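March 2020
Equipment plan, mobile arm bench. Notes after the talk with Maite Lozano

Maite wants the list for next year before the end of April. Writing down where we are so that Severino can check my numbers and I don't have to work it all out again.

What we have now: one arm on its base, one spare wrist, a box of gripper fingers in various states, the drawer cabinet, the two older laptops. The second base is still with Tradmont for the wheel motor. They said they would send a repair quote and haven't. If the quote comes in at more than half the price of a new base I would sooner put the money elsewhere and run on one until autumn.

Fingers

These are what we get through. The soft tips split at the root, always at the same place, and once one is split the grip goes sideways and the whole run is wasted. Rostik sell them in packs of 14 and the pack is 190 euros with delivery. I went back through the log and we are opening a new pack more often than I had put in last year's plan. Severino thinks part of it is the drawer handles, where the tip gets levered against the bar when the arm pulls at an angle. He may be right. He wants to try a stiffer tip for drawers only and keep the soft ones for bowls and bags. That means changing fingers between tasks, a job for a hex key and a bit of patience. Fine by me if it halves the use.

Action: ask Rostik if they do a mixed pack. Ask also what the tips are made of, the data sheet only says "elastomer".

Base and arm

Two options on the table.

Tosto: smaller reach, lower payload, cheaper. Ships with its own charger and dock. Software is closed and the last time we asked for joint torque data we got a PDF. Service is by post.

Bravo: the reach we need for the bottom drawer without the base having to creep forward. Open interface. More expensive, and the service contract is a separate line which the first quote left out. Severino spotted it. With the contract in, the gap between the two is bigger than I told Maite, so I need to correct that with her.

My preference is still Bravo. The floor-level work is what we have most trouble with. With a short arm the base ends up so close to the furniture that the bottom drawer can't come all the way out, and then you are teaching the arm a trick you will have to unteach later. Severino would take two Tostos for the money and run them side by side. I see the point for hours logged, but we don't have people for two. Somebody has to put everything back between runs, and that somebody is him.

Question for Bravo: can the service contract start when the warranty ends, or does it have to run from delivery? Paying for both in the first year makes no sense.

Cables and power

Small money but it holds us up. We are running adapters on the floor with leads across the carpet. I want a drop from the ceiling over the work area, or failing that a floor cover strip for the longest lead. Got a price for the strip, ceiling drop needs the building people to come and look. Maite says building work comes out of a different budget, good.

Also put down: spare adapter for the arm. We have one. If it goes, we stop.

Furniture and props

Severino's list was long. I cut it. Agreed what stays:

A second drawer cabinet, different handles, preferably a pale one. Everything we have trained on has the same black handles and we don't know how it does with anything else.

Bowls, a few sizes. Bottles and crisp bags we can buy from the supermarket on petty cash as before, keep the receipts.

Wire basket is fine, no new one.

Floor tape. The blue sticks well to the carpet and peels off clean, so the same again.

Total for this section comes to 542 euros including the cabinet. Maite didn't blink at that so it can go in as it is. 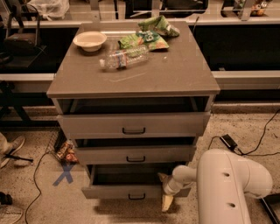

Computing. I had down a new machine for each bench and took one out. The older laptops will do for logging and the training goes on the shared machine anyway. The thing we are short of is disk. Video from the head camera takes up most of it, and we are moving files by hand every week to make room. A pair of large drives and a proper naming rule would get us through the year. Severino is to write the naming rule. I am to ask for two prices on the drives.

Order of buying, if the money comes in stages:

1. Fingers and the spare adapter, straight away
2. Drives
3. Cabinet and the rest of the props
4. Base and arm, once Bravo have answered about the contract
5. Ceiling drop, whenever the building people turn up

If it has to be cut, take the cabinet back out before touching the fingers. Severino disagrees and has written so in the margin of the printed copy. His argument is that more fingers on the same cabinet only gets us more of the same. We left it there, Maite can choose.

Still open
- Tradmont quote, chase again
- Bravo, contract start date
- Rostik, mixed pack and material
- correct the Tosto/Bravo gap in the sheet I sent Maite
- check whether import duty is in the Bravo price or on top
- where does the second base go if it comes back working? No room by the bench at present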